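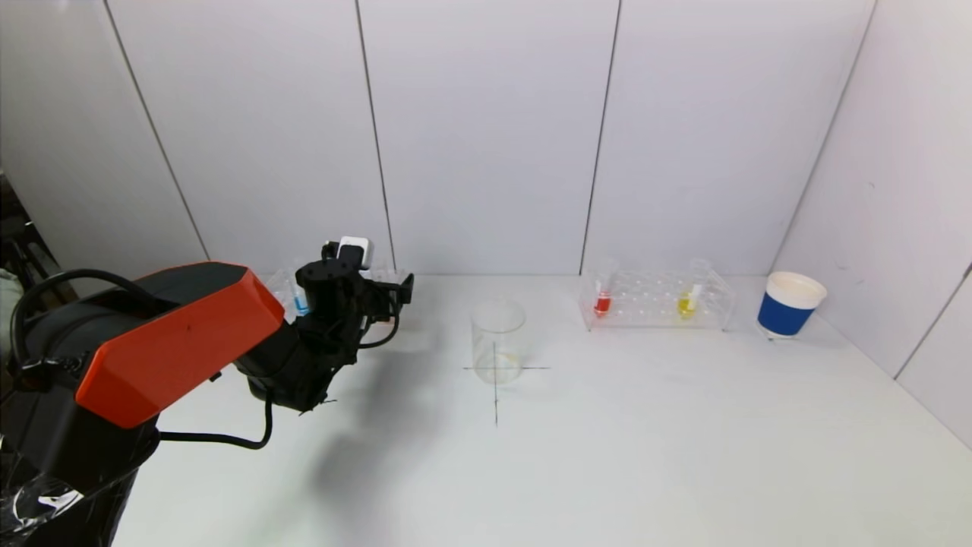

The gripper over the table, with the glass beaker on its cross mark.

Liquid pouring trials at the Darkine site were halted on Monday after one of the robot arms lost its grip during a run and spilled dyed water over its own wrist. There were no injuries.

The fault was traced to a loose connector on the gripper cable. When the signal dropped, the fingers opened slightly and the tube slid out, according to an incident note posted May 13, 2019. The arm should have stopped at once. It went on with the pouring motion for 5 seconds before an operator pressed the stop button.

"The spill was small and easy to clean up. The late stop is what we are looking at," said Valentin Marty, who wrote the note. "The arm has to know when it has lost the signal."

Water reached the outside of the wrist housing, but none was found inside. The run was number 193 in a series of 1,000 planned for the Pirnora project. Earlier runs will be checked for shorter signal drops that may have been missed.
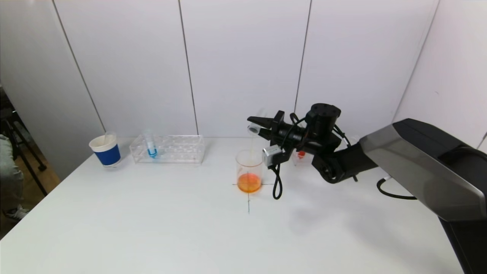 Destska Automation Group | Lab Safety Team

Pouring from a cup into the beaker is one of the tasks in the series. Only colored water is used at this stage, and work with other liquids has been put off until November.

The cable supplier, Riedl, has been asked for a connector that locks in place. Until it arrives, operators must check the plug by hand before each run and keep one person within reach of the stop button. A software change that halts the arm on any loss of gripper signal is being tested separately. Staff who have seen similar faults on other arms should report them to the safety team.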